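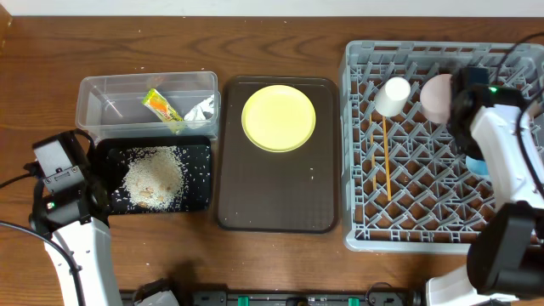 3 min read

Section 7. House rules for two-arm table work

Applies to every Plutel bench at the Trostthorpe site. Last revised May 1, 2023, by Danica Yordanov, who would like it known that the January version was shorter and that you lot are the reason it grew.

7.1 Before you switch anything on

1. Check that both arm bases are tight on the rail. Tight means checked with the key, and a firm look does not count.

2. Follow each cable by hand from the arm back to the table edge. A loop needs enough slack for the full reach of the joint and not so much that it can hook the rim of a tray. Cables have no ambition of their own, but they will catch on anything you leave near them.

3. Set out the containers, trays and rack before the arms are powered. If you have to reach between the grippers to straighten a plate, you have done step 3 in the wrong place.

4. Wait for the green light on each arm. One green light and one dark one is a fault, however well the first arm seems to be getting on.

CAUTION: Keep hands, sleeves, lanyards and hair outside the reach of both arms while either light is on. A stationary arm may simply be between instructions.

7.2 Laying out a clearing-up task

1. Put rubbish, food scraps and dishes in their own areas. Wrappers go in the clear container, loose grains in the black tray, cups and chopsticks in the rack.

2. Keep the middle of the table for the serving tray. Both arms can get to it, so it is also where they are most likely to meet. Only one gripper at a time may cross its rim.

3. Stand cups so that the gripper can take them by the side. A cup leaning in the rack is allowed, provided the task sheet says so. "It fell like that" is not a task sheet.

4. Use the slow speed setting for anything thin. Chopsticks slip through a lattice floor very easily and come out again with great reluctance.

NOTE: Dry grains only. The Nikolovski cell tried cooked rice for one afternoon and spent the next morning with cotton buds and a torch.

7.3 Stray bits

A few grains on the tabletop do not stop a run. Leave them where they are until the run has ended, then brush them towards you and away from the rail. Grains in the rail do stop a run, usually the one after, when you have forgotten all about them.

Do not blow on the table. Do not use the air line either, which is blowing on the table with a budget.

7.4 Stopping

1. Press the red button. You do not need permission, and you will not be asked to fill in form 364 for pressing it. You will be asked to fill it in for not pressing it.

2. Wait for both arms to settle before reaching in. Anything still held in a gripper stays there until you have a free hand underneath it.

3. Write the stop in the Bileo log, with the step number and one plain sentence on what happened. "Weird" has been entered before and does not help.

4. Restart from 7.1, step 1. Yes, including the key.

Log entries are kept for 24 months. Spare rail clamps are in drawer 600; please put the key back with them.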